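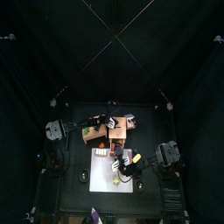
Wooden pieces on a black tabletop between black fabric walls.

Wood and Water: Moisture Content for Small Shops
Speaker notes, Murach workshop series, Gramville session

Opening

Start without the history slide. State the topic: how much water is in a piece of wood, how it is measured, and what happens to the dimensions when the number changes. The talk covers solid wood and plywood. It does not cover pressure treatment, rot, or firewood.

Ask who owns a moisture meter. Ask who has read its manual. Move on.

Slide 1. Definition

Moisture content is the weight of the water divided by the weight of the dry wood, given as a percent. Point out that the divisor is the dry weight. A sample holding its own dry weight in water is therefore at 100 percent, and fresh sapwood of some species goes well above that. People who come from other fields expect the total weight in the divisor and will object at this slide. Let them finish, then show the fraction again.

Slide 2. Free water and bound water

Free water sits in the cell cavities. Bound water is held in the cell walls. Drying removes the free water first, with almost no change in size. The point at which the cavities are empty and the walls are still full is the fiber saturation point. Below it the walls give up water and the wood shrinks.

Stress that the shrinkage graph is close to a straight line below fiber saturation. That allows the simple estimate on slide 5.

Slide 3. Oven test

Procedure, read slowly, people take this down:
Cut the sample away from the end of the board. End grain dries first and reads low.
Remove loose splinters. Weigh at once.
Dry in a vented oven at 102 degrees Celsius.
Weigh at intervals until 2 readings in a row match.
Subtract, divide by the dry weight.

Worked case: the dry weight is 100 grams and the water lost is 7 grams. Moisture content is 7 percent. The numbers were picked to be easy. The Bultport samples were not, and they are in the handout.

A kitchen scale that reads in whole grams is too coarse for small samples. Either use a larger sample or a finer scale. Resinous woods lose some material other than water in the oven, so the result comes out slightly high. 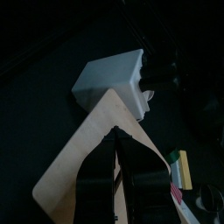
Can a pin meter be used on plywood?
It can, but the glue lines may conduct differently from the wood, so treat the number as a comparison between sheets of the same product and use the oven test when the true value matters.

Slide 4. Meters

Pin meters measure electrical resistance between two points. Readings depend on species and temperature, and the meter needs both corrections. With uninsulated pins the reading follows the wettest layer touched, so a board with surface damp will read high even if the core is dry.

Pinless meters read an area to a fixed depth and depend on density. A thin board on a damp bench gives a reading of the board and the bench together. Hold it clear of the bench or put it on a dry foam block.

Both types lose accuracy above fiber saturation. Do not quote a decimal place from either one. The Gramville comparison slide can be skipped if the session started late.

Slide 5. Movement

Wood shrinks most along the growth rings, less across them, and very little along the length. Write the three directions on the board: tangential, radial, longitudinal. The first is commonly close to double the second, with large differences between species.

Estimate: width, times change in moisture content, times the coefficient for the species and direction. Coefficients are in the handout table. Remind them to check whether the table is in percent or in decimal form. This is the most common error in the homework. 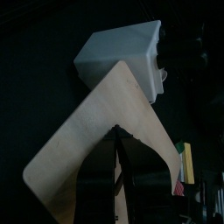

The difference between tangential and radial movement accounts for cupping in flat-sawn boards. A drying board cups away from the heart. A quarter-sawn board of the same species stays flatter and moves less in width, and costs more because fewer boards come out of the log.

Plywood is restrained by its own crossed layers. In-plane movement is small in both directions. Thickness movement is similar to that of solid wood and should be allowed for in grooves. A sheet with an unbalanced layup, or a sheet veneered or coated on one face only, can bow when the humidity changes. Finish both faces.

Slide 6. Equilibrium

Wood in steady air settles at a moisture content set mainly by relative humidity and to a lesser degree by temperature. Show the curve. Note that the drying curve and the wetting curve are not the same line; wood that has come down from wet settles a little above wood that has come up from dry. For shop work, use the average.

August is the high point of the year in the Bultport log and the readings fall once the heating comes on. Frame-and-panel parts made in the high season need less clearance for swelling and more tongue to cover the gap later. For parts made in the heated season, reverse this.
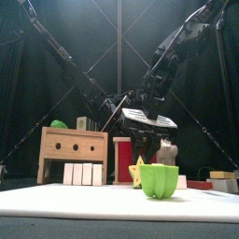 Storage comes next. Stack on stickers of equal thickness, placed in line from top to bottom. Keep the lowest course off the concrete. Seal end grain on anything thick. Material moved from an unheated shed to a heated room should rest there before it is cut to final size, and both faces should be open to the air during that time. A board leaned against a wall dries unevenly and may bow.

The Murakami handout has a blank log sheet on the back page. Columns are date, relative humidity, temperature, sample weight. One sample block kept with the stack and weighed at the same hour is enough to show when the stack has settled.

Slide 7. Handout and break

Pass out the coefficient table now, not earlier. Leave slide 5 on the screen during the break for those still copying the estimate. Meter practice is in the second half, on the marked boards only.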